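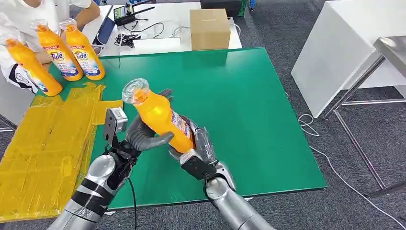
Two-handed hold on a detergent bottle: left hand near the neck, right hand on the lower body.

Kitum Working Practice Set for Two-Arm Table Stations
Supplied by Gravura
Reference: Kitum, second edition

Overview
The Kitum set provides written working rules, record sheets and labels for sites where a two-armed robot with fingered hands handles household goods at a table. It is intended for laboratories, training rooms and small workshops in which a person may be seated or standing at the same table as the robot.

The set supplements the site's own risk assessment and the robot maker's instructions. Where the instructions are stricter, they take precedence.

Contents of the set
Handbook, 88 pages, stitched binding
Session record sheets, pad of 200
Self-adhesive labels for objects, cables and stations, 400
Wall card setting out the start and stop procedure
Licence to copy the record sheets within one site

Subjects covered by the handbook

Section 1. The table and its surroundings
The surface, its covering and any sheet or board laid upon it are to be checked for movement before each session. Coverings that extend over the table edge are entered on the record sheet. Computers, network equipment and spare parts should be placed on a separate table wherever space allows.

Section 2. Persons at the table
A person who places or collects objects is named on the record sheet as the attendant. The attendant and the operator agree a spoken signal for "reaching in" and a second for "clear". The positions in which the attendant may sit are decided by the site and drawn on the station plan. An attendant may not also act as operator.

Section 3. Objects
Bottles, tubs and cartons are listed by type, size and contents. Closures are checked by hand at the start of the session and again after any drop. Containers holding liquid are treated as full for the purposes of the load limit, whatever the level inside. Objects awaiting use are kept together in one part of the table, and the list states whether each is to be presented upright or on its side.
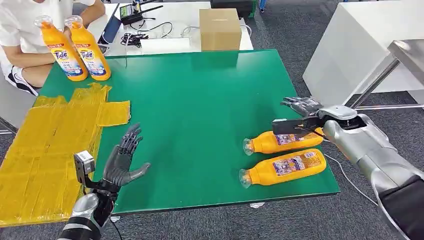 Left hand open and right hand hovering at the work surface, with two bottles on their sides and two upright at the far edge.

Section 4. Holding and release
The handbook distinguishes between single-handed holds, two-handed holds and transfers from one hand to the other. For each it gives a form of words for the record, so that sessions run by different operators can be compared. Wrappings, gloves or other coverings fitted to the fingers must be recorded with the date of fitting.

Section 5. Wrist-mounted equipment and cables
Sensors fixed at the wrist are inspected for looseness before power is applied. Cables leaving the arm are moved through the full working range by hand. Cables crossing the floor are included in the station plan and labelled at both ends.

Section 6. Stopping
Any person in the room may call a stop. Work resumes only when the operator has entered the reason on the sheet and the attendant has given the "clear" signal.

Changes in the second edition
Section 4 has been rewritten following comments from the Clasalau test rooms, and the former appendix on cables now forms part of Section 5. Record sheets from the first edition may be used until the pad is finished.

Price and ordering
The complete set is priced at £1,484, excluding VAT and delivery. Replacement pads and labels are sold separately. Orders from outside the United Kingdom are handled by Kostiuk, to whom requests for translated wall cards should also be sent. Sets ordered before the end of September will be delivered with the revised station plan template.

Returns are accepted if the label sheets are unopened.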